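About Drudach

Drudach is a membership organisation for women who write, direct, edit and produce short films and television in the north of England. We run a mentoring scheme, a screening season and one awards evening a year, held in November.

Naima Lahlou and Marwa Tazi started the group after meeting on a regional drama where they were the only two women on the camera and edit side. The first meetings were held in Marwa's kitchen. Membership was informal until the list of names got too long for an email chain, and we then registered as a company limited by guarantee. We now have more than 80 paid-up members.

What we do

The mentoring scheme pairs a new member with someone who has at least two broadcast or festival credits. Pairs meet once a month for a year. We don't set a syllabus. Some pairs work through a script, others spend most of the time on contracts, budgets and how to answer notes from a commissioner.

The screening season runs at Essien, a former bank building with a single screen and a bar that closes early. Each programme is made up of members' shorts and ends with a discussion. Tickets are sold on the door and members get in free.

The awards evening has five prizes, including the Uvar Prize for a first-time producer, which comes with £2000 towards a next project. The Wuvel Bursary of £1680 goes to an editor or sound recordist returning to work after a break. Entries are read by a panel of past winners, and the panel changes every year. Dress is whatever you would wear to a decent restaurant.

Who runs it

Naima chairs the board. Marwa looks after mentoring. Ashraf Lahlou keeps the accounts and the membership list, and Adel Bennani books the screenings and deals with prints, files and subtitles. All board roles are unpaid and come up for election every 2 years. 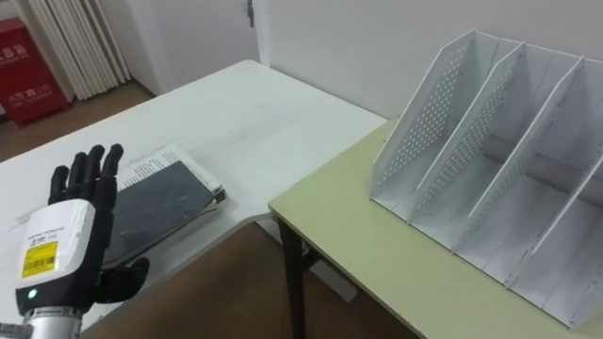 Adel Alaoui wrote to us after the last awards evening that the producer prize should be announced first, while people are still listening, and that the winners' films ought to be shown in full and not as clips. We have taken up the first point. The second depends on how long we can have the room.

Joining

Membership is open to anyone with one completed film, of any length, or a year's paid work in the industry. Students can join at half rate. Send a short note about your work and a link if you have one. Applications are looked at monthly, and you will get a reply either way.

Page last updated 2026-07-13

3 comments | 14 shares

Contact us | Membership | © Drudach | Back to top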